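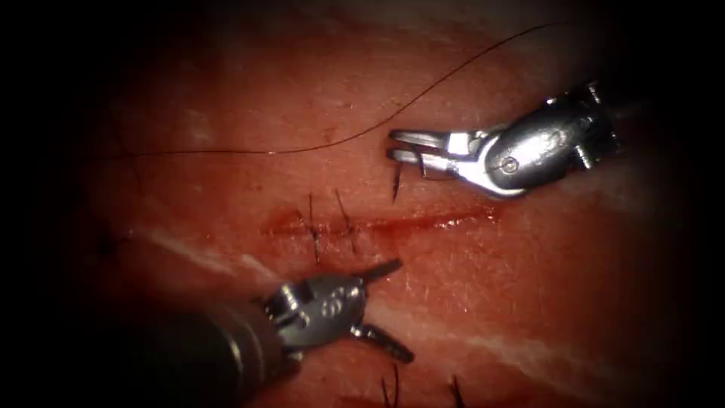

Figure 3. Incision in the tissue pad with the needle held just above it.

3.2 Spacing the stitches

I'll admit I used to think spacing was the dull bit of suturing, and then I spent a whole September at Grusberg looking at other people's rows! We asked everyone for interrupted stitches (one thread, one knot, trim, move on), and we graded 107 closures for spacing and for how well the edges met. I did the grading on Wednesday mornings with the Grasska score sheet, which has room for 7 stitches and no more – a nuisance with the keener trainees.

What struck me most was how early a row goes wrong. If the second bite sits too close to the first, people tend to carry on like that and then stretch the last gap to make up for it. Tail length mattered less than I'd guessed, though long tails did make the next knot fiddlier.
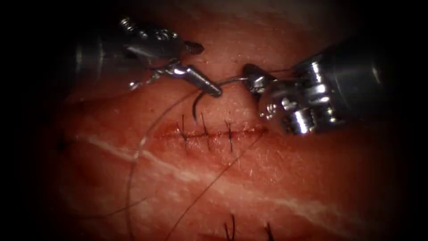

Ramiro Arrieta felt that I was being too hard on uneven rows, and that a slightly wide gap does less harm than a stitch pulled too tight. I've kept his point in mind, so tension gets its own column in Table 2.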